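Thread on AED maintenance, prompted by a walkthrough I did in February of a school district's units. The devices were fine. The consumables and the records were less so.

1/ An AED has two parts that expire: the battery and the electrode pads. The dates are independent. Pads are usually the first to go, and the date on the pouch is the one that counts, whatever the cabinet tag says.

2/ Pads expire for a plain reason. The conductive gel dries out, even in a sealed pouch. Dry gel raises impedance at the skin. The unit may then prompt "check pads" over and over while the patient gets no shock.

3/ Most units run a self-test daily, with a longer one weekly or monthly depending on the model. The self-test checks battery, circuitry and, on some models, whether pads are connected. On many it does not read the expiration date on the pads.

4/ So a green indicator means the last self-test passed. It doesn't mean the pads are in date. Of 36 units in the district, all showed green. Four had expired pads and one had no spare set.

5/ Storage temperature. Check the manual for your model. A common range is 32 to 122 F. The cabinet by the athletic field was on a south-facing outside wall with no ventilation. Gerardo Rinaldi, who runs facilities there, has moved it inside the concession stand door.

6/ That move has a cost. The concession stand is locked outside of games. A unit behind a locked door is no use to a 6 a.m. practice. They are now pricing a heated and vented outdoor cabinet. Quotes so far are around 4,000 installed, which includes running power to the wall.

7/ Placement target: a round trip of three minutes or less, on foot, at a brisk walk. Walk it with a stopwatch. Floor plans leave out locked doors, stairs and the fence you have to go around.

8/ Pediatric use: some models take separate pads, others have a key or switch. Know which one you have. If pediatric pads aren't available, adult pads are used, placed front and back on a small child so that they don't touch.

9/ Keep with the unit: spare pads, razor, trauma shears, gloves, absorbent towel, barrier mask. The razor goes missing most often.

10/ Records. Gemma Dal Bello in the nursing office replaced the paper tags with one spreadsheet: location, serial, pad date, battery install date, last visual check, initials. Visual checks are every 30 days. Pads get reordered 90 days before they expire.

11/ Someone asked about software updates. Yes, they exist, and they matter when resuscitation guidelines change, because the voice prompts and CPR timing are stored in the unit. Register the serial with the manufacturer or you won't get the notice.

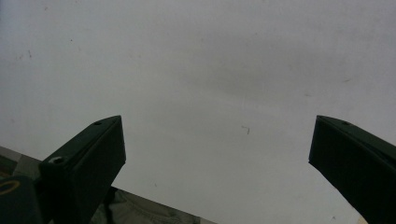 12/ Registering with the manufacturer does not put the unit on your county's 911 registry. That is a separate form where one exists. Call dispatch and ask what they have on file for your address.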